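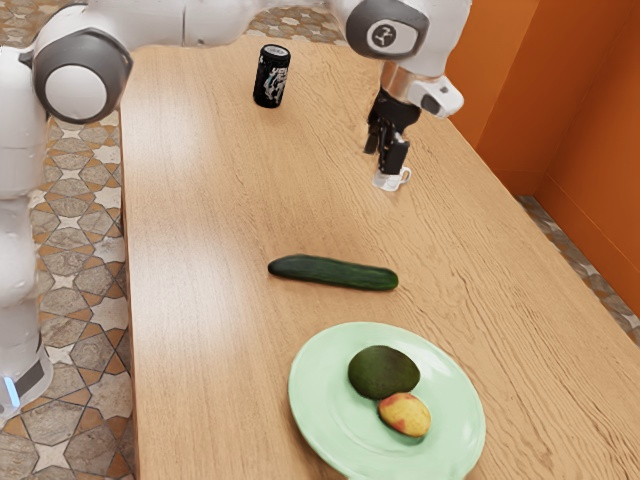
# A Day at the Gkikas Bottling Plant

I have swallowed a spoonful of cod liver oil most mornings since college, and until last week I had given no thought to where it goes before it gets to me. So when Gkikas opened its doors to customers on November 20, 2025, I put my name down, took a day off work and drove two hours to see how supplements get into their bottles. My wife asked if I was feeling all right.

The plant sits behind a tire warehouse at the end of a road that my phone did not believe in. Parking was on the grass. At the front desk I was given a visitor badge, a hairnet, a beard net (I don't have a beard, but the man ahead of me did and we were evidently being treated as a set), and a tote bag with a bottle of magnesium in it. I was visitor 122. The highest badge I saw all day was 14 higher than that, so either it was a modest crowd or I came late.

## The welcome talk

We started in the cafeteria with coffee and a slide show. The coffee was decaf, which they mentioned after I'd had two cups.

Our guide was Sebastián Maldonado, who runs quality for the powders side and has the calm of a man who spends his days rejecting things. He began by asking how many of us took a multivitamin. Nearly every hand went up. Then he asked how many of us knew what was in it. I kept mine up for a second out of pride and then scratched my ear with it.

He told us that most people who eat fairly well are short on very little, and that if we left with one habit he'd like it to be reading the back of the label before the front. The woman from marketing, standing beside the screen, studied her shoes. I liked him right away.

## Receiving

The first real stop was the receiving dock, where raw ingredients come in and then sit. They sit for a long time. Each drum gets a yellow sticker when it arrives and isn't allowed near anything until the lab says the powder inside is what the paperwork claims. Sebastián said the usual trouble is nothing dramatic, mainly moisture, or a plant extract that's weaker than what was ordered. The most exciting drum in the room held 2212, an in-house code for a mushroom blend that was on its second round of testing. We all took a respectful look at the drum.

Someone asked about the smell. There are several smells. Fish oil is kept in a separate building, for which the B vitamins are probably grateful, although the B vitamins are no bouquet either. If you have ever opened a bottle of B complex and wondered whether it had gone off, picture a room of it.

## Mixing and capsules

You watch the mixing through a window. A big steel drum turns over slowly, then turns over again. I found this soothing and had to be called along twice.

The trick, we were told, is getting a tiny amount of one thing spread evenly through a large amount of something else. Vitamin D is measured in millionths of a gram, and nobody wants the capsule that got everyone's share. They blend it in stages, a little into a bit more, that into more again, the same way my grandmother added eggs to a batter, except that my grandmother did not pull samples from the top, middle and bottom of the bowl.

Capsule filling is louder. The empties are made by a supplier called Perketti and arrive in boxes that weigh close to nothing, as I learned by bracing myself to lift one and nearly throwing it over my shoulder. Gkikas offers the plant kind and the gelatin kind. The plant kind costs more. A man in our group wanted to know which was healthier and was told that either one is mostly a way to avoid tasting the powder.

## The argument over lunch

Lunch was a grain bowl, and I won't say more about it.

Over the bowls there was a question session, which became an argument about gummies. Gkikas doesn't make them. Its retail partner, Ivico, would very much like it to. Sebastián's case against them was that they hold less, they go soft in a hot car, and people eat them like candy because they are shaped like candy. The case for them came from a father of three at my table, who said his children would take nothing else and he had stopped fighting over it in May. Both men seemed right to me. I ate my barley.

I asked my own question, the one I'd driven two hours with: is there any point in taking fish oil with breakfast if breakfast is black coffee and toast? The answer was to take it with a meal that has some fat in it, and to ask my doctor before taking it at all if I was on blood thinners. I'm not. I have moved it to dinner, where it now ruins a better meal.

## The shop

Every tour ends in a shop, and this one was stocked like a pharmacy that had married a gift store. There was a visitor discount. There was also a tablet running a quiz called Gitbridge, which asks what you eat and how you sleep and then recommends a bundle. I answered truthfully and it suggested four products. I did it again as a person who eats salmon and goes to bed at nine, and it suggested three.

I bought one bottle of fish oil, the same as I would have bought at home, and read the back of it in the checkout line while the people behind me waited. Two softgels is a serving. I had been taking one for a year.

If you want to go, the next open day is planned for spring and sign-up is through the plant's front desk. Wear closed shoes, skip the perfume, and bring your own coffee. The tour is mostly standing, and the only benches are in the hallway outside the lab.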